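The bakery at Fistel starts its first shift before sunrise, and for years the hardest job on it was packing. Rolls came off the racks, people picked them up and set them in trays, and by noon wrists hurt. The plant turns out 800 trays a day.

Last December the owners began trying grippers on the packing side. Yuxi Song, who had packed for seven years, was asked to help teach them. She now spends half her shift placing rolls on a mat and guiding the arm toward them.

"I thought I'd be showing it how to take my job," she said. "Mostly I show it what a roll is. They're all different."

Round ones are easy to grab and easy to crush. Braided ones have to be taken across the short side.

None of the 22 packers has been let go, but two open positions were left unfilled, and people noticed. Phong Thân, the shift lead, wants the new duties written into job titles and pay. So far the pay part has been settled for Song and one other worker.

The packers have asked for the training hours to rotate. Thân expects an answer before the summer schedule goes up, and Song says she would share the mat with anyone who wants a turn.
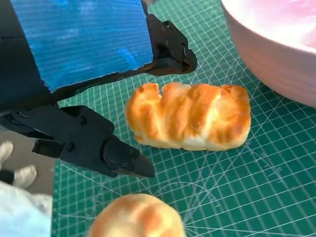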